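Sandwich Assembly for People Who Are Already Hungry

Clear a stretch of counter first. Then set the bread on the plate and keep the fillings in a shallow tray beside it, so you can reach them without opening the fridge 41 times. Dry the lettuce well. A damp leaf will find the bread, and the bread will not forgive you. 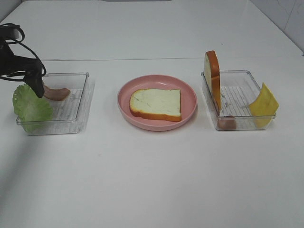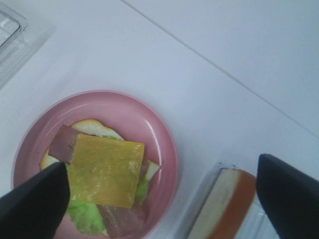

Page last changed: September, by Clifford Kowalchuk

Lettuce goes under the cheese, where it has something to hold it down. Straight edges are optional — Liette Thibodeau squares hers up like a deck of cards, and they taste the same as mine. Leave the top slice off until you've decided about mustard. Cut corner to corner with a bread knife, and wipe the tray before the ham dries on.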